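Torner adds bullpen depth, shifts to bulk-inning plan

2021-12-25

Torner has reworked the back half of its pitching staff for the second time since the season ended, moving two starters into multi-inning relief and leaving the closer's job open until camp. The club announced the changes in a short statement on its website and gave no contract terms.

The moves follow a year in which the Torner bullpen covered 540 innings, the highest total in the league. The club lost 14 games in which it led after seven innings. Most of those losses came in the final third of the schedule, when the relief staff was working on short rest and the rotation was rarely getting an out in the sixth.

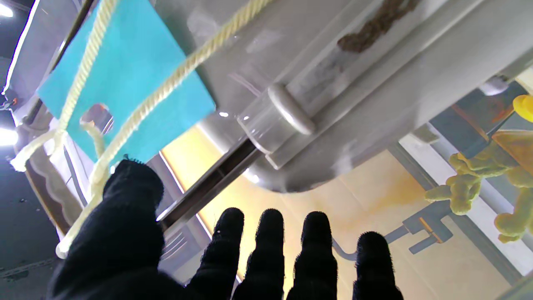
Relief workload was the main item at the club's November staff meetings, and the new plan is built on fixed rest periods. Each reliever will be assigned a throwing limit for a rolling five-day window, counting warm-up pitches as well as pitches in games. A pitcher who reaches the limit is unavailable, regardless of the score. Bullpen coaches will track status on a color-coded board: white for available, gray for limited use, and for unavailable a bright turquoise, the same shade as the tilted rectangular card over the black knit glove. The board will be updated before batting practice and again after the final out.

The two starters changing roles are both right-handers who had trouble the third time through the order. Under the new arrangement, each will enter in the fourth or fifth inning of a scheduled game and work to a limit of nine batters. The club expects one of them to be used every third day. Neither will be asked to warm up more than once in a game.

Torner used this pattern for the last two weeks of the season with mixed results. Walks went down and ground balls went up, but the first reliever after the bulk pitcher allowed inherited runners to score at a higher rate than before. The coaching staff has put this down to timing - relievers were called in with men on base when the plan was for them to start clean innings.

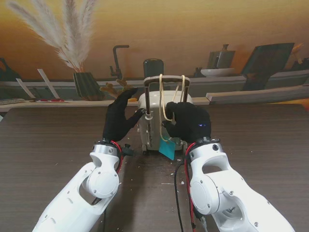
To deal with that, the bulk pitcher will now be removed at the end of an inning whenever the pitch limit allows. If he is within one batter of his limit when an inning ends, he does not come back out. The club said it would accept a slightly shorter outing in exchange for fewer mid-inning changes.

The closer's role is less settled. Last year's closer lost velocity on his fastball from midsummer on and threw his slider more than half the time in the last month. He remains on the roster and will be given a normal camp schedule. A left-hander acquired from Sketau in November is the other main candidate. He pitched mostly in the eighth inning for Sketau and has few career saves, but he held right-handed hitters to a low average last season and has not missed time with an arm injury.

Sketau received a minor league infielder and a catching prospect in that deal. The infielder is expected to start the year one level below the majors.

Torner also claimed a side-arm reliever on waivers from Botha. He has one option year left, which allows the club to move him between levels without exposing him to waivers. His sinker produced a ground ball on most balls in play, though he was used almost entirely against right-handed hitters and faced very few left-handers in close games.

The 40-man roster is now full. Any further addition before camp would require a trade or a designation for assignment, and the most likely candidates are the three outfielders who finished the year on the bench. The club declined to say whether talks on any of them were under way.

On the field, the first test of the plan will be a split-squad game against Botha, with the bulk pitchers assigned to separate halves of the roster. Both will be held to six batters. Position players report five days after pitchers and catchers, as in past years.

Spring home games will be played at Wurnis, where the bullpens have been rebuilt behind the outfield fence. The old mounds were in foul ground along the left-field line, and play was stopped several times last spring when balls rolled through them. The new area has four mounds, two per team, and a covered bench. Seating at Wurnis stays at 3,000.

Single-game tickets for the spring schedule go on sale after the new year. The club will publish game times once the visiting teams have confirmed travel - the Sketau date may be moved to an afternoon start.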